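How to Get Tea Stains and Old Sticker Goo Off Mugs, Bowls and Spoons
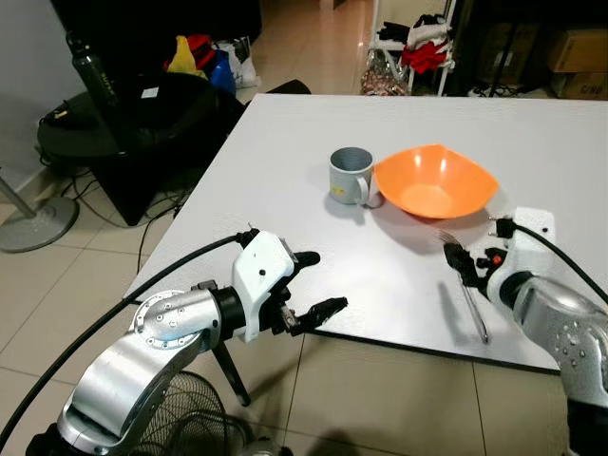
Photo: Bralto Kitchen Notes

Quick one today. Metal mug, orange plastic bowl, metal spoon. All three get grubby in different ways and all three clean up with stuff you already have. No special sprays.

What you need

Baking soda
White vinegar
Dish soap
Cooking oil, any kind
Soft sponge (not the green scratchy side, please)
Old toothbrush
Two dish towels

Start with the label

The yellow label on the front of the mug, down low. Little labels like that are a pain. Don't scrape with a knife, you'll mark the metal and brushed metal shows everything.

Fill the mug with hot tap water. Let it sit a few minutes so the glue softens from the inside. Pick up one corner with a fingernail and pull slow. Slow! If you yank, the paper tears and the glue stays.

Glue left behind? Dab of cooking oil on a paper towel, leave it ten minutes, rub in small circles. Then dish soap to get the oil off. Might need a second go. If the label is something you need to keep, work around it and keep it out of the soak.

Inside of the mug

Tea and coffee leave that brown ring. Empty the mug, put in a big spoonful of baking soda, add just enough warm water to make a paste. Spread it around with the sponge. Wait fifteen minutes, go do something else.

Rub, rinse, look. Bad rings need hot water poured over a fresh spoonful of soda and left overnight. In March I did a mug that had been living in a desk drawer with a half inch of coffee in it and even that one came up fine after two nights.

Outside of the mug: soft sponge, dish soap, follow the direction of the brushing. Not circles. Toothbrush where the handle meets the body, gunk hides in there. No bleach on metal ever.

The bowl

Plastic holds on to grease. Hot water and plenty of dish soap first, and run your finger round the inside. Still slippery = still greasy, wash it agian.

Corners next. A bowl with a slightly squared rim catches stuff where the side turns, so toothbrush there. Wide shallow ones are easy otherwise.

Smells (onion, curry, whatever): one part vinegar, one part water, fill to the top, leave an hour. Rinse well. Stains on a bright bowl like an orange one don't show much but on a pale bowl use the baking soda paste, same as the mug. Sunny windowsill for an afternoon helps too, just don't leave it there all week or the color can fade.

Don't microwave it to "loosen" anything unless the bottom says you can.

The spoon

Fastest of the lot. Paste of baking soda and water, rub the bowl of the spoon front and back, then all the way up the handle. Water spots come off with a bit of vinegar on the towel. Dry right away or the spots come straight back.

Drying

Everything gets dried by hand. Air drying is what gives you the cloudy marks in the first place. One towel for the wet pass, second towel for the shine. Mug upside down for a bit, then turn it over so it dosen't trap damp underneath.

How often? Mug once a week if you drink tea out of it all day. Bowl and spoon when they look like they need it.

Comments (3)

tuniseck_mom: Oil trick worked on the price sticker, thank you. Used olive because it was all I had.

plainoldpat: Can I do the overnight soak with vinegar instead of soda? I'm out of soda.
Reply from the author: An hour of vinegar, tops, then rinse. I wouldn't leave it in metal overnight.

greenkettle: My bowl still smells like garlic after the hour. Doing a second round now.

We use cookies to remember your settings and count visits. By continuing to browse you accept our cookie policy. Accept / Manage settings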